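Ailbhe Costello
Thread. I spent most of June stripping and oiling an old oak table, and a few people asked how it went. Posting it all in one place so I can stop answering the same message.

1/ The table came out of my aunt's house in Kotesmont. It had been in the back kitchen since before I was born and had at least three coats of varnish on it, the top one gone orange. Solid top, drawer at one end, one leg shorter than the others.

2/ First thing was the leg. I had it down as worn, but the floor in the back kitchen sloped and someone had cut it to suit. I glued a disc of oak on the bottom and planed it level. Took an evening.

3/ Varnish next. I tried a heat gun on the underside and scorched a patch the size of a saucer. Went to a scraper after that. Slow, but you can feel when you're through to the wood.

4/ Renata Kurek lent me her card scrapers and showed me how to turn the edge on one. If yours is making dust and no shavings, the edge has gone. I had to redo mine about every 21 minutes, going by the kitchen timer.

5/ Sanding. I started at 100 grit, with the grain, by hand with a cork block. Then 150, then 180. I stopped there. Finer than that and the oil doesn't soak in as well, or that was my experience on the test piece.

6/ Wipe down between grits. I used a barely damp cloth and let it dry overnight. It raises the grain a bit and the next sanding takes it off again.

7/ Someone asked about the black rings. Those are from iron and water, probably a wet pan left standing. Oxalic acid took most of it out. Gloves, goggles, windows open, and rinse it properly afterwards. One ring is still there faintly and I've left it.

8/ Costs, as people keep asking. The oil was the big one, then the abrasives. I got both at Geraghty's on the quay. All in, with the glue and the acid, it came to 344, and that includes a sander I used for one afternoon and didn't like.

9/ Oil or wax? I tried three on the underside: Rosier hardwax oil, Giscombe Danish oil, and plain beeswax. The wax marked as soon as I put a mug on it. The other two were close. I went with the Rosier as it was less yellow on my piece.

10/ Put it on thin. Thinner than that. My first coat was too heavy and stayed tacky for 2 days – I had to rub it back with a white pad and start again.

11/ Lay used rags out flat outside to dry, or put them in a bucket of water. Don't ball them up in a bin. Oily rags can catch fire by themselves and it doesn't take long.

12/ On colour. Oil darkens wood more than you expect, and the tin lid tells you very little. Wet a corner with white spirit first and you'll get a fair idea of where it will end up. 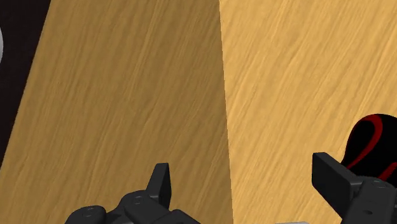
Wood grain on the slant, with a darker brown area on the left.

13/ Renata's view is that I should have stained it to match the chairs. I don't mind them being different. The chairs are beech and they were never going to match.

14/ Drawer still sticks in damp weather. I've rubbed candle wax on the runners, which helped a little. If anyone has a better fix that doesn't involve planing the sides, tell me.

15/ Next is the bench that went with it. Same orange varnish, more woodworm. I'm treating it first and leaving it in the shed until the smell goes.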